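Notes from teaching a robot hand to work a small bin

Posted Jan 15, 2025
Filed under: teleoperation, hands, work notes

Since December most of my working time has gone into one small job: getting a robot hand to deal with a little countertop bin. Lid open, lid closed, something dropped in, something taken out. I do the showing. The robot records what I do and later a policy is trained on the recordings. I've had a few emails from people who are setting up the same kind of thing at home or in a school lab, so I'm writing down how we do it at Zisimex and what I would do differently.

The way it works for us is remote control. I wear a glove and a tracker on the wrist, and the arm follows my wrist while the hand follows my fingers. The software that maps one to the other is called Wubshet. It was written in house, and it has all the habits of software written in house. The alternative is to take hold of the arm and move it yourself, which people call kinesthetic teaching. I did that for two years with a plain two-finger tool and I still like it for simple motions. With a hand that has four fingers and a thumb it gets awkward fast. You can push the wrist where you want it, but you can't also pose every finger with the hand you have left.

So, the glove. The first thing to get right is the hand over the bin. I used to start each recording with the hand parked far back and then swing it in over the table. The swing took up a large part of every recording and taught very little, and because I never swung in the same way twice, the policy learned a kind of average swing that drifted low. Now I bring the hand in before I press record, palm down, fingers out in front, and I start from there. I change the start a little from one take to the next, a bit left, a bit higher, but always from somewhere near the bin.
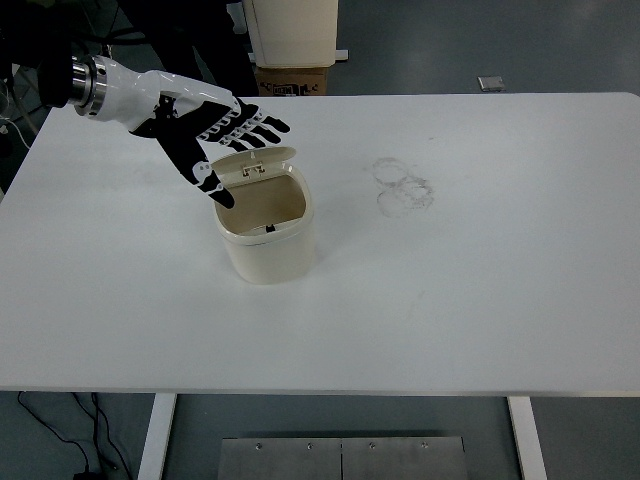

The thumb is the part that catches people. When you hold your own hand out flat, your thumb sits off to the side and you forget it exists. The robot's thumb hangs lower than you expect, and it will reach the rim long before the fingers get anywhere near it. My own bad takes from the first week were nearly all thumb. I would be watching the fingertips, pleased with how well they lined up, and the thumb would tap the rim and shove the whole bin across the table. I now keep my thumb tucked a little toward the palm until I'm ready to use it, and I tell anyone trying the glove for the first time to look at the thumb and let the fingers take care of themselves.

The second thing is the lid. A hinged lid is a good first task for a hand because it has one way to move and you know right away whether you did it. It is also a bad first task because the bin weighs next to nothing when it's empty. If you push up on the lid from the front, the bin tips back before the lid swings all the way. If you push it closed from behind, it slides forward. With my own hands I would hold the body with one and move the lid with the other, and I never noticed I did that until I had to do it with one arm.

There are two fixes. One is to put weight in the bin, or tape it down, and then the task is easy. We did that for the first batch, and the policy trained on it was useless on a bin that was free to move, so I threw those takes out. The other is to slow down near the end of the motion. If the finger stays in contact with the lid and eases off over the last part of the swing, the bin stays put most of the time. It's harder to show and takes longer to learn, but the recordings are worth keeping.

A word on speed in general. People new to this move too slowly, then too fast. Too slowly gives you long takes full of tiny hesitations, and the policy copies the hesitations. I've watched an arm stop over a lid and wobble for several seconds, doing a fair imitation of me trying to see past the wrist. Too fast and the hand lags the glove, so you start correcting for where it is going to be, and then your corrections show up as a motion of their own. I settled on a pace a bit slower than I would use in my own kitchen. I count under my breath. It looks silly and it works.

Dr­ulleck is what we call the reset list. It started as the name of a folder and stuck. It says where the bin goes, which way the hinge faces, and whether the lid begins open or shut. I was against having a list at first. I thought a random placement every time would give us more variety for free. What I got was the same few placements over and over, because a person putting a bin back on a table puts it back where it was. With the list I get variety I can check later. If the policy fails with the hinge turned to the left, I can go and see how many takes had it that way.Closed-lid takes have a problem of their own, and it took me a while to see it. With the lid up, there is a lot for the camera to go on. The lid stands there like a flag and tells you which side the hinge is on. With the lid down, a small pale bin on a white table is mostly one light shape on another. I can tell the front from the back because I know the bin. The policy has to find something to hang on to, and if all your takes have the front facing the same way, it will simply assume the front is there.

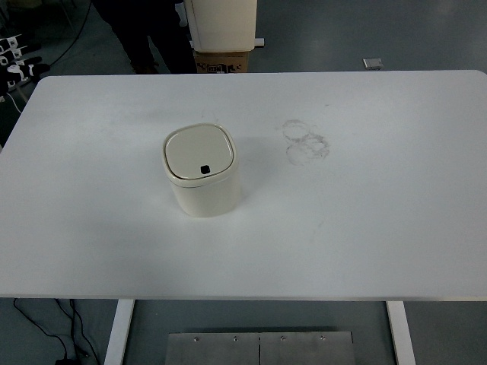 Renske Adeyo
Robot operator, Zisimex

I turned the bin more after that. A quarter turn, a half turn, and plenty of small angles in between. The small angles turned out to matter more than the big ones. I also stopped cleaning up the table between takes. I had been wiping it down every morning out of habit, and I wondered if a spotless table in every recording was a good idea for a robot that is supposed to work in places that are not spotless. I can't prove it made a difference. It did save me the wiping.

We tried other surfaces too. A supplier sent us a sample top in a material they call Nuluvwood, and I did one batch on it. The bin slid less, which made the lid much easier, and for a day or two I thought I had become very good at this. Then I went back to the white table and the bin slid just as it always had. I kept the batch in the set, marked as its own group, so we can train with it and without it.

Now some numbers, because that is what the emails mostly asked for. In a good hour I can record up to 70 takes of the lid alone. That is with everything behaving and the bin staying upright. Our target for this task was 1,000 kept takes, and kept is the word to pay attention to. I look at every one before it goes in. Anything where I bumped the bin and carried on as if I hadn't gets deleted. Anything where I bumped the bin and then properly recovered, moved back, lined up again and finished, I keep and tag. Those recoveries are some of the most useful recordings we have. I didn't keep them at the start and I regret it.

The longest I will sit in the glove is 11 takes in a row before I put my hand down. I came to that number by being sore. Your arm is out in front of you with nothing under it, and your shoulder goes before your fingers do. When my shoulder is tired the wrist drops, and the robot's wrist drops with it. I could see it in the recordings when I played them in order - every take a little lower than the last until the break, and then back up again.

A few smaller things, in no order.

Calibrate the glove again after lunch. Mine reads differently once it has been off my hand, and the thumb is the worst of it.

Watch the camera view and leave the robot itself alone. If I look across at the real hand I am using information the policy will never have, and I end up showing it moves it can't make sense of. This was a hard habit to break. I moved my chair so I would have to turn my head to cheat.

Say out loud what counts as done before you start. For us, open means the lid stands up by itself after the hand has moved away. Early on I stopped some takes with a finger still on the lid and counted them as open. The policy learned to stay there holding the lid, very patiently, and never went on to the next step.

Write down the failures with a few words each. "Thumb hit rim" is enough. After a week you can sort them and see what you are bad at.

As for where we are now, closing the lid is in decent shape and opening it is behind. Opening needs a fingertip in a fairly exact place, and the mapping in Wubshet is least accurate at the ends of the fingers. I have been getting around it by coming in at a steeper angle. That works for me, but I don't know yet if it works for the policy, and I would like to see a full training run on the steep takes before I record a lot more of them. After that comes dropping things in, which I expect to be easy, and taking them out again, which I don't.

If you have done lids with a different kind of glove I would be glad to hear how you handled the thumb. Comments are open.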